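**Shared kitchen in Felville opens for home cooks**

November 2018

The Ginting community house in Felville has opened its shared kitchen to residents who want to cook for more people than their own kitchen allows. The room was closed in October for painting and for new worktops.
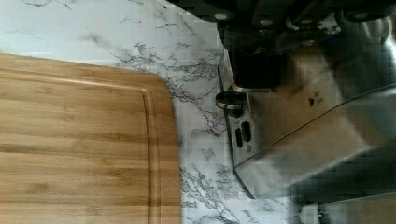 The kitchen can be booked for a morning or for an evening, and one booking is for 3 hours. Cutting boards, knives and the small appliances are included in the price, but cooks must bring their own towels and containers. The house asks that bamboo boards are washed by hand and dried standing up – they should never stay in the sink.

The work cost 2,752 dollars, which was paid from the income of the summer market and from a gift by the Zusbridge bakery. The floor was not changed this time. It will be looked at again when there is money for it.

In the first week, 125 households received a leaflet with the booking rules. Two evening courses are also planned, one in bread and one in soups for winter. The places are limited, and residents of Flarolen Street, who lived with the noise of the work, can register first.

Bookings are made at the front desk of the house. The key must be returned the same day, also after the evening hours, when it goes in the box beside the door.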